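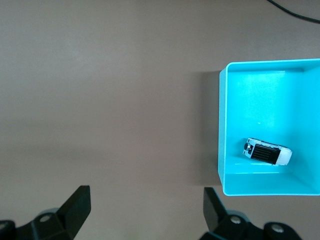
How long should a robot demonstration last at an open day?

Four to six minutes per group, with the talking done first and the robot moving for most of the time. Anything longer and the people at the back start to drift off toward the coffee.

Running a pick-and-place demo for visitors

These notes cover the demo bench at the Mekgate workshop, where we show visitors how an arm picks up small objects and puts them down again. They were written after the September open day and are meant for anyone who has to run the bench without having set it up. You should already know how to power the arm on and off and where the stop buttons are.

What you need

The arm with its two-finger gripper and wrist camera
One open plastic bin, bright blue
A few small toy cars
A second monitor on a stand, turned to face the visitors
Floor tape
A spare set of gripper fingers and the hex key that fits them

Setting up the table

Clear everything off the table that the demo does not use. Pens and phones left within reach of the arm will be picked up by visitors or knocked down by the gripper.

Put the bin on the right side of the table as the wrist camera sees it. The program called Kana expects it there. If you move the bin to the left, you also have to load the other start position, and Kana will not warn you if you forget.

Keep the cables flat on the table and well away from the bin. Walk the arm slowly through its whole path once and watch every cable while you do it.

A plain, matte tabletop works best. At Verschueren, where we took the bench for a one-day visit, the only table we were given had a glass top. The camera picked up the ceiling lights in it and the arm missed one grasp after another until we covered the glass with brown paper.

Checking the camera view

1. Open the wrist camera view on the monitor.
2. Open the gripper all the way. Both black fingers should show along the bottom of the picture, one on each side, with bare table between them.
3. Place a car in the bin. It should be easy to make out against the blue floor. A white car with a black roof is fine for this.
4. Look for glare on the bin floor. A bright patch is all right as long as the car is not lost in it. If it is, turn the bin a little or switch off the lamp nearest the table.
5. Check the bolts on both fingers by hand with the arm stopped.

Leave the camera view up for the visitors. Most of them watch the monitor as much as the arm, and children will ask what the robot is looking at.

Running the demo

Tape a line on the floor two steps back from the table and ask people to stay behind it. Say what the arm is going to do before it does it: reach over the bin, lower, close on the car, lift, and set the car down on the open part of the table. Then start the program and stop talking.

After the first pick, put the car back in the bin at a different angle. Stop the arm before your hand goes anywhere near the bin. Let a visitor tell you which way the car should face. This gets more questions than anything else we do.

If the gripper misses, let it try again. Kana makes two attempts and then returns to the start position. Tell people it missed and restart it.

Questions that come up

How many picks has it done? The counter on the control screen read 2,465 at the end of the open day. It was set to zero when the fingers were last changed. We change them at 2,000 or when the tips look worn, so they were overdue, and Roel Geerts swapped them the next morning.

Can it pick up my keys? Please say no. The program has only been set up for the cars.

Could a visitor drive it? Only on the Brirley trainer in the next room, which is slower and has its own stop button on a lead.

Packing up

Move the arm to its rest position, close the program and power it down. Count the cars back into their box. The bin stays on the table with nothing in it, and the monitor goes back to the office.

Page last changed January 16, 2023.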